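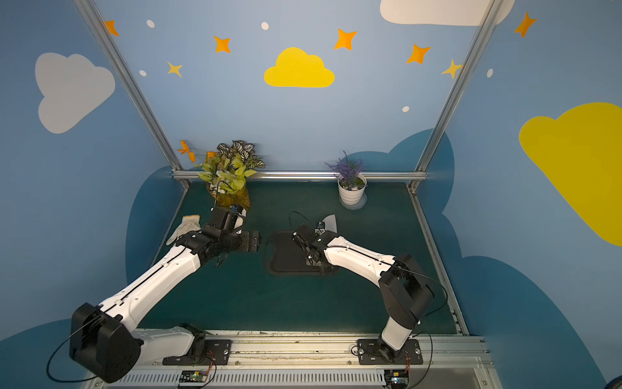
掌編小説／テマール調理室備品記録より

トラーネル生活文化館 管理課
件名 テマール調理室の備品引継ぎについて

当館テマール調理室の備品は、台帳番号679までを管理課が所管し、毎年六月に現品との照合を行うものとする。本年の照合は、前任者ジョジアーヌ・オベールの退任に伴い、引継ぎを兼ねて実施された。以下はその経過である。

照合は午前九時に開始した。壁面は空色に塗られ、黄色い雲と、橙色および黄色の星が描かれている。台帳には「壁画、一式、作者不詳」とある。オベールはこの記載について、引継書の余白に鉛筆で「作者は判明している。ただし本人が名乗るまで記入しないこと」と書き残していた。管理課は協議のうえ、不詳のまま据え置くこととした。

奥の植物は二件として登載されている。金色の編み模様の鉢に挿された斑入りの葉と橙色の花、ならびに白い丸鉢のラベンダーである。いずれも造花であり、水やりの必要はない。しかるに引継書の日課欄には、毎朝、白鉢に声をかけること、との一項が設けられていた。根拠となる規程は見当たらない。後任者は初日に限り、これを実施した。何と声をかけたかは報告されていない。

台上の白い編み手袋は、台帳番号53に該当する。備考欄には「右手、左手の別を問わない」とあり、さらに別の筆跡で「片方しかないものに別はない」と加えられている。後者の筆跡はオベールのものと認められる。

庖丁の照合については、別途記録を要した。台帳番号485、三徳型、柄は黒色、柄に丸い銀色の鋲。寸法および形状に相違はなく、刃面のうすい曇りも前年の記録と一致した。問題となったのは所有の区分である。台帳では当館の所有となっているが、引継書には「ピルツステッドより預かり」と記されていた。

ピルツステッドは、川向こうの町にかつてあった共同炊事場の名称である。閉鎖の折、鍋や秤の類は当館に移され、その際の受領書も保存されている。受領書に庖丁の記載はない。管理課は同炊事場の旧利用者名簿に基づき、82通の照会状を発送した。文面は次のとおりである。

拝啓　時下ますますご清祥のこととお慶び申し上げます。このたび当館において、黒い柄の三徳庖丁の所有につき確認の必要が生じました。お心当たりのある方は、管理課までご一報くださいますようお願い申し上げます。敬具

返信の多くは、心当たりがない旨のものであった。なかには庖丁に触れず、冬の朝の炊事場がどれほど寒かったかを便箋四枚にわたって述べたものもある。いずれも受付印を押し、綴りに加えた。豆の煮方のみを記した葉書については、分類に迷ったが、同じ綴りに入れた。

庖丁の奥にある白い器は、横筋が段をなす形のもので、多角形の淡い青灰色の受けに収まっている。台帳に記載がない。引継書にも触れられていない。後任者はこれを私物とみなし、オベールあてに引取りを求める書面を送付した。回答は翌週に届き、「それはお茶の時間のために置いたものです。時間のほうは台帳に載っておりますか」とのみ記されていた。管理課において確認したところ、載っていなかった。
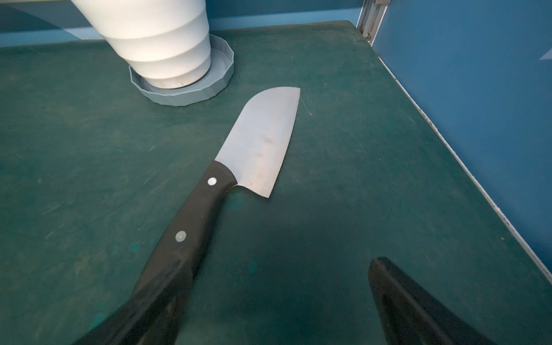
まな板の使用に関する協議

まな板は黒色の樹脂製で、片端に持ち手の穴があり、縁の内側に溝が巡っている。表面には細かな擦り傷が認められるが、使用に支障はないものと判断した。

台帳上、まな板と庖丁は別の番号を付された別個の備品である。したがって、庖丁を返還することとなった場合にも、まな板は当館に残る。この点について後任者から、両者を離すことは適当でないとの意見書が提出された。意見書には理由の欄があったが、空白であった。管理課は理由の補記を求め、後任者は三日後、「オベール氏がいつも並べて置いていたため」と記入して再提出した。

協議は午後四時から行われた。席上、並べて置くことが規程に定められているかとの質問があり、定められていないとの回答があった。次いで、並べて置くことを禁じる規程はあるかとの質問があり、これもないとの回答があった。協議はここで休憩に入り、再開後、まな板に関する決定を、庖丁の帰属が明らかになるまで留保することで一致した。

返還先が判明しないまま照会の期限が近づいたため、管理課は聞き取りを行うこととした。名簿の末尾にあった名に連絡を取り、来館を依頼したところ、承諾の返事があった。聞き取りは調理室において行い、庖丁とまな板の双方を確認に供した。 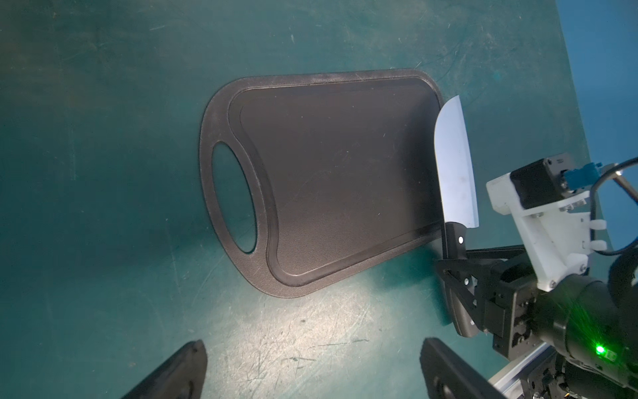
ヨムは、その庖丁なら自分が研いでいた、と述べた。炊事場では誰のものとも決まっておらず、使う者が使い、最後に使った者が拭いて帰るのが習いであったという。閉鎖の日に最後まで残ったのはオベールで、豆の鍋を洗い終えてから、これは拭いて持って帰る、と言った。ヨムは続けて、預かったというのなら、まだ拭いている途中なのでしょう、と述べた。

以上の陳述は、所有の帰属を証するものとしては不十分である。管理課は、台帳番号485の区分を「所有」から「預かり」に改め、預け主の欄は空けておくこととした。まな板については、当分の間、従前どおり庖丁と同じ台に置く。

聞き取りの終わりに、ヨムから壁の雲について問いがあった。作者不詳である旨を答えたところ、ヨムはしばらく壁を見たのち、黄色が足りなくなって白で描いた雲があるはずだと述べた。管理課はこれを名乗りにあたるものとは解さず、台帳の記載を変更していない。

白い器は引取りがないため、現状のまま置かれている。午後三時から十分間を調理室の休憩とする件は、次回の協議に付す。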